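The Desk Drawer: notes from Leonilde Nogueira
2025-10-30

Print this item | E-mail this item

I finally did it, everyone. I cleared my table! Back in July I promised Tamara Sârbu I'd have it done before the fall swap, and she has been very patient with me (she did ask twice, and the second time she brought boxes).

My rule was simple. Everything came off, I wiped the whole top down, and then only the things I reach for every day were allowed back. They had to sit in one row along the far side, no stacking. I gave myself 52 minutes on the kitchen timer and went over by 26, mostly from reading old receipts. I also found a Barros catalog with roughly 200 pages, and I read far too many of those too.
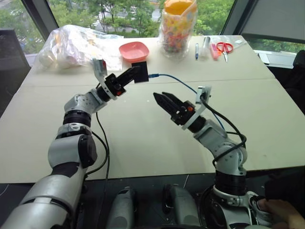
The front stays clear, and that has been the hard part. I put my mug down there without thinking, then the mail, then the scissors, and by supper it's half a mess again — so now I do a quick push-back every evening before I turn off the lamp. It takes me less time than finding my glasses!

Cords are still my weak spot. Tamara swears by the little fabric ties from Siveo and wraps everything she owns in them. I've been using bread bag clips, which work fine until you need to unplug something in a hurry.

If you've got a tidy table (or a terrible one), write and tell me how you keep it going. Tamara is collecting spare boxes for the swap too, any size, as long as the bottoms hold. Leave them by the side door with your name on the lid.

E-mail this item to a friend | Print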